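Kalura Bench Guide
Home | Contents | Setup | Recording | Export | Support
By Augustina Wumbei, with bench notes from Yến Vũ
January
Reading time: 4 minutes

4. RECORDING PICK-AND-PLACE EXAMPLES

Read this section after you have finished the arm set-up and camera alignment in section 3. It covers the cube and plate tasks only. Each example you record is called an episode. A full set for one task is 180 episodes, and you can split it over as many sittings as you like.

You will need one operator and one person at the recording station. A single person can do both jobs, but the resets are slower and it is easier to forget a label.

4.1 Preparing the table

1. Cover the table with brown kraft paper and tape it flat. Small creases near the back are fine. Replace the paper if a fold is high enough to catch a cube.

2. Lay out the grid with blue painter's tape. Press down the places where two strips cross.

3. Place the cubes and plates for the task. The start card tells you which cells to use. An item may sit across a tape line if the card says so.

4. Look at every camera view on the recording station. The fixed views should show the whole working part of the grid, and the wrist view should show the gripper fingers.

NOTE: Do not move a fixed camera in the middle of a set. If one gets bumped, stop, realign it using section 3.4 and start a new set number.

CAUTION: Keep hands and sleeves off the paper while an arm is enabled. Put the teach pendant on the side table where the operator can reach the emergency stop without leaning over the grid.

4.2 Checking the views

Compare your own views with these before you record. Your colours and start cells will depend on the task.

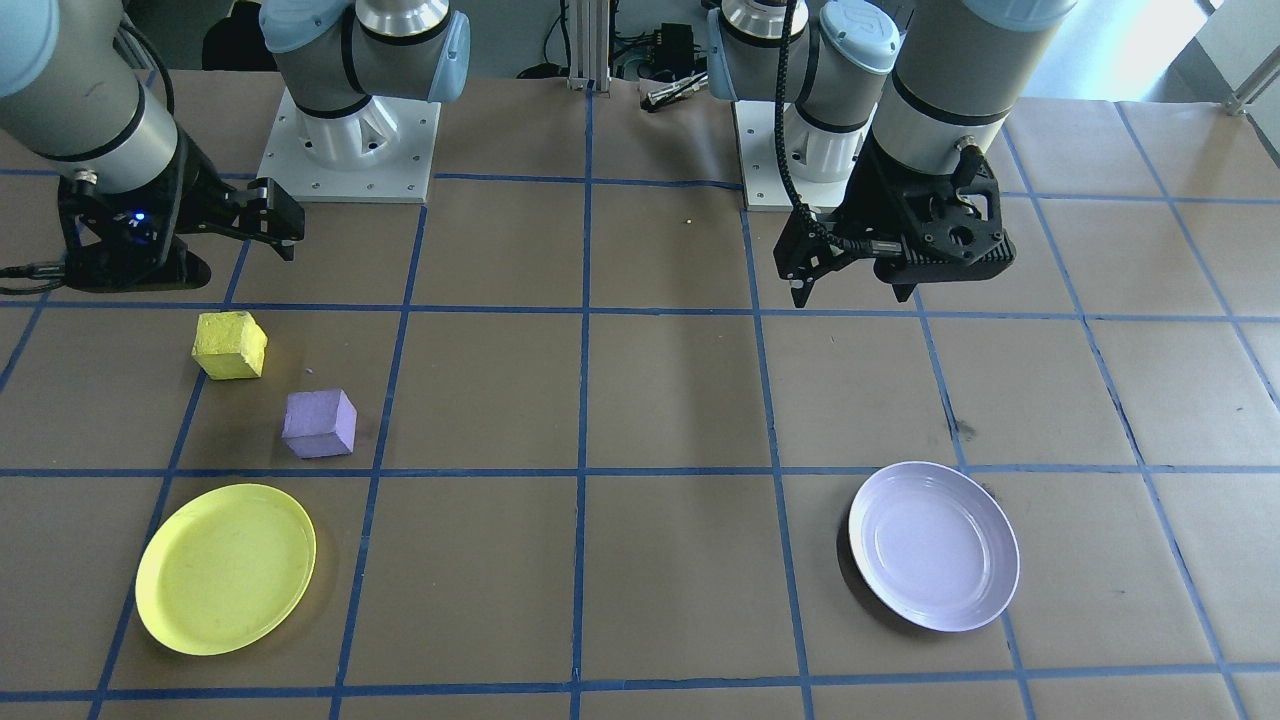
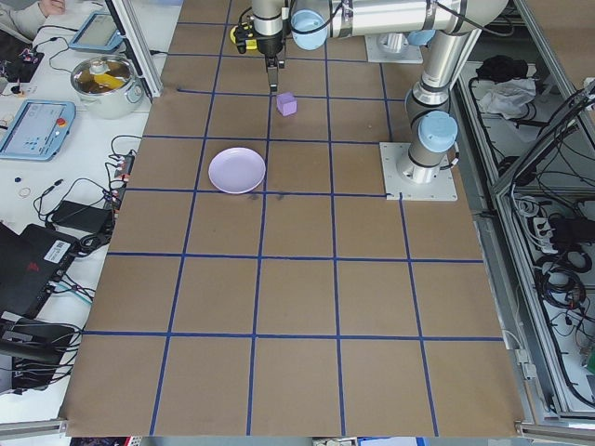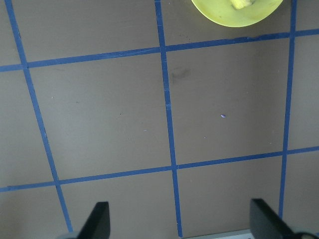 Wrist view, with the gripper fingers open at the bottom and part of the plate at the top.

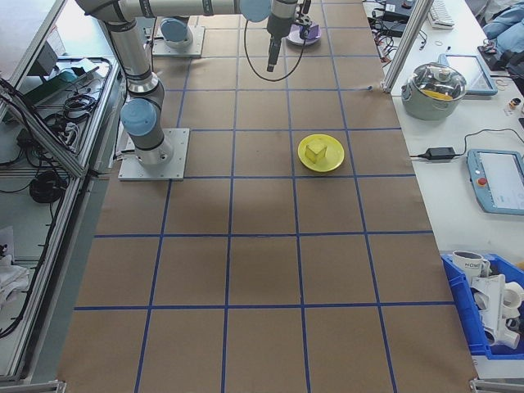
4.3 Recording an episode

1. Send the arms to the ready pose. Wait until they have stopped.

2. Choose the task name from the list at the recording station. Do not type your own. "Yellow cube on yellow plate" and "put yellow cube on plate" are stored as two different tasks, and Margarida Sampaio has to merge them by hand.

3. Press Start and wait for the tone.

4. Guide the gripper to a point above the cube, lower it, and close the fingers. Move at a steady pace. A long pause in mid-air is learned along with everything else.

5. Lift the cube clear of the paper, carry it to the plate and set it down. It doesn't have to be centred. Some variation in where it lands is useful.

6. Open the fingers, raise the gripper clear of the plate, then press Stop.

7. Mark the episode Keep, Retry or Discard.

Use Keep if the cube ended on the plate, even when the first grasp slipped and you recovered. Use Retry if the task was done but a camera dropped out. Use Discard if the cube left the table or someone reached in before Stop was pressed.

NOTE: Recovered slips are worth having – please don't throw them out to make the set look tidy. The Ditholm set had almost none, and the trained arm kept carrying on to the plate with nothing in its fingers.

4.4 Resetting between episodes

1. Disable the arms from the pendant.

2. Move the cubes and plates to the next positions on the start card. Turn each cube a little so that its faces don't always line up with the tape.

3. Change to a new start card after every 21 episodes.

4. Check the tape. A ragged edge can stay if it lies flat, but replace any strip that lifts under a plate.

5. Wipe loose specks off the paper. Leave old stains and smudges alone.

4.5 If something goes wrong

Station shows "frame gap": a camera has fallen behind. Save the episode as Retry and restart the camera service. After 3 gaps in one sitting, stop and check the cables.

Gripper closes short of the cube: redo the finger calibration in section 3.6. Do not make up for it by steering.

Disk warning: a full set takes nearly 230 GB with all cameras on. Export to Lobo before you begin if there is less space than that.

Questions about start cards go to Catalina Yáñez at the Grustthorpe bench. Faults with the arms go to Zulmira Rocha – include the set number and the episode number.

Previous: 3. Arms and cameras | Next: 5. Reviewing and export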